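Plikonel Set-up Guide, version 3
Section 5: Recording suturing episodes for the learning set

Before you start this section, the arms must be homed (Section 3) and the three camera streams must be visible in the Kurkance window (Section 4). If one stream is missing, go back to Section 4. Do not record with two streams and plan to add the third later.

An episode is one part of a stitch, from the first movement to the release of the thread. The recorder saves one stream from the fixed camera and one stream from each of the two wrist cameras. 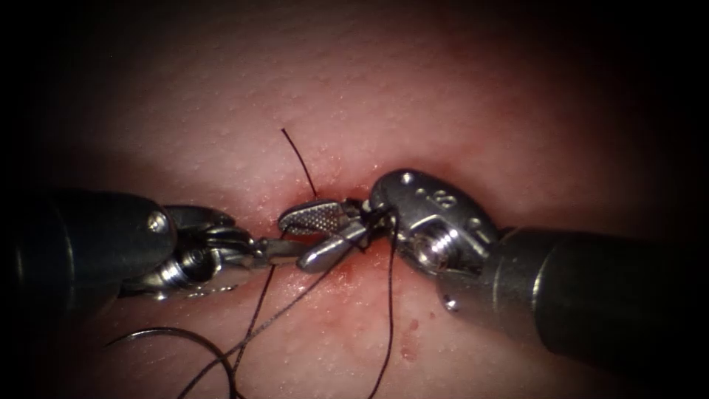
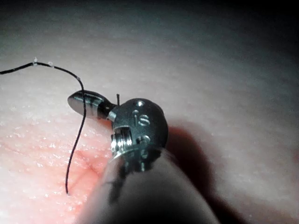

Fixed camera first, then the wrist views. The letters "is" on the metal joint are readable in both wrist views.
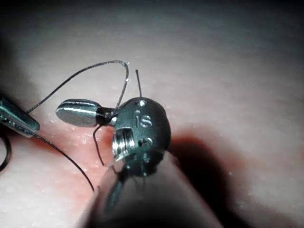 5.1 Preparing the cameras

1. Switch on the light and wait until the brightness value in the Kurkance window stays still. In our room at Plernton it needs 16 minutes.
2. Move both instruments to the start position with the "Rest" button.
3. Set the focus of each wrist camera on the joint of the instrument, and not on the surface behind it. The part of the shaft which is nearest to the camera will stay blurred. This is normal.
4. Set the exposure to manual. The metal parts give strong reflections, and with automatic exposure the picture becomes darker each time a jaw is turning.
5. Check that the value is the same on both wrist cameras. We use 64 for both.
6. Save the settings under the name of the session. If you use the name of an old session, the old settings are overwritten without a question.

Note: Dark corners in the fixed view are accepted. The working area should be in the bright part.

Caution: Do not clean the wrist camera lens when the arm is powered. The arm can move if the pedal is touched.

5.2 Recording an episode

1. Choose the task name from the list. Please do not type a new one, even if it seems better. The training script reads only the names in the list.
2. Press the left pedal one time. A short tone is heard and the timer begins to run.
3. Hold still for two seconds, then start the task.
4. Work at your usual speed. Very slow episodes are not more useful for the learning, and the policy will copy every pause that you make.
5. If the thread slips out of the jaws, pick it up again and continue. Such an episode is kept, with the label "recovered". We need these examples also.
6. When the task is complete, open the jaws, hold still for two seconds and press the left pedal again.
7. Give the label: "complete", "recovered" or "failed". If you are not sure between two labels, take the lower one.

Note: The longest permitted episode is 73 seconds. After this time the recorder stops by itself and the label is set to "failed". You can change the label by hand in the list, but the end of the movement is lost.

Caution: Never pull on the thread with both instruments at the same time when the force warning is yellow. Release one side first. When the warning is red the arms stop, and you must do the homing again.

5.3 Between the episodes

Change something small before each new episode. It can be the place of the free thread end, the angle of one instrument or the distance between the tips. In our first sets the thread was lying always in the same way, and the trained policy could not find it when it was lying differently.

After 35 episodes, stop and compare the clocks of the three streams:

1. Open "Tools", then "Stream check".
2. Press "Compare".
3. If all lines are green, continue.
4. If a line is red, write down the number of the last good episode, restart the recorder and repeat the missing ones.

The operator should also have a rest at this point. Tired hands can be seen very clearly in the joint data.

5.4 Storing the data

1. Close the session in the Kurkance window and wait for the message "Session closed".
2. Copy the folder to the Parsons drive. Do not rename the files inside.
3. Open one episode from the drive and play it until the end, with all streams on the screen.
4. Only now delete the folder on the recording computer.

Note: If the playback stops before the end, the copy is not complete. Copy the folder again, and do not try to repair the single file.

Failed episodes are stored too, in the same folder. They are not used for the imitation training, but the module which judges success needs them (see Section 7.2).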